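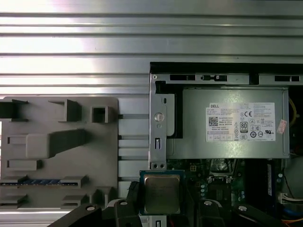
3.2 Stichprobe und Erhebung

Die Untersuchung stützt sich auf 715 Haushalte im Einzugsgebiet der Annahmestelle Brutbridge, die im Januar schriftlich zum Verbleib ausgedienter Desktop-Rechner befragt wurden. Angeschrieben wurden 1000 Haushalte. Erfasst wurden Anschaffungsjahr, Zeitpunkt der letzten Nutzung und Lagerort. Als Lagerdauer gilt die Spanne zwischen letzter Nutzung und Abgabe; Geräte ohne datierbare Nutzung blieben unberücksichtigt.

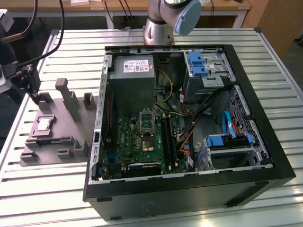 Die Zuordnung der Lagerorte folgt dem Schema von Requena und Kolev, ergänzt um die Kategorie »Weitergabe innerhalb der Familie«. Zwei Kodierer arbeiteten unabhängig voneinander, abweichende Fälle wurden gemeinsam entschieden. Mehrfachnennungen waren zulässig – sie betrafen vor allem Haushalte mit Keller und Dachboden.

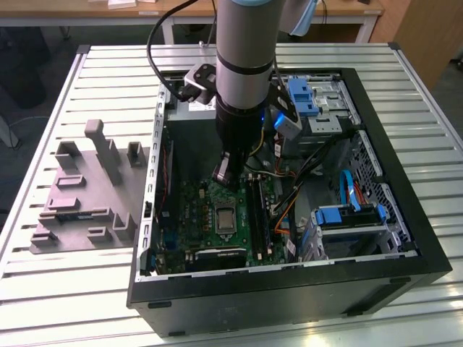

Abb. 2: Geöffnetes Desktop-Gehäuse, seitlich liegend, mit Blick auf die Hauptplatine.

3.3 Lagerdauer und Abgabegrund

In 139 Haushalten war der Umzug der ausschlaggebende Abgabegrund. Ein technischer Defekt wurde seltener genannt, als die Vorstudie von Morin erwarten ließ. Haushalte mit Wohneigentum lagern Altgeräte länger als Mieterhaushalte; der Unterschied bleibt bei Kontrolle der Wohnfläche bestehen.
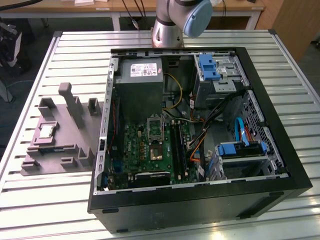
Für die Schätzung des ruhenden Bestands ist die Lagerdauer damit nur bedingt geeignet. Geräte, die nie abgegeben werden, gehen in die Verteilung nicht ein, sodass der Mittelwert nach unten verzerrt ist. Lemieux schlägt hierfür ein Modell mit rechtszensierten Beobachtungen vor, das in Abschnitt 4 auf die Teilstichprobe Grevis angewendet wird.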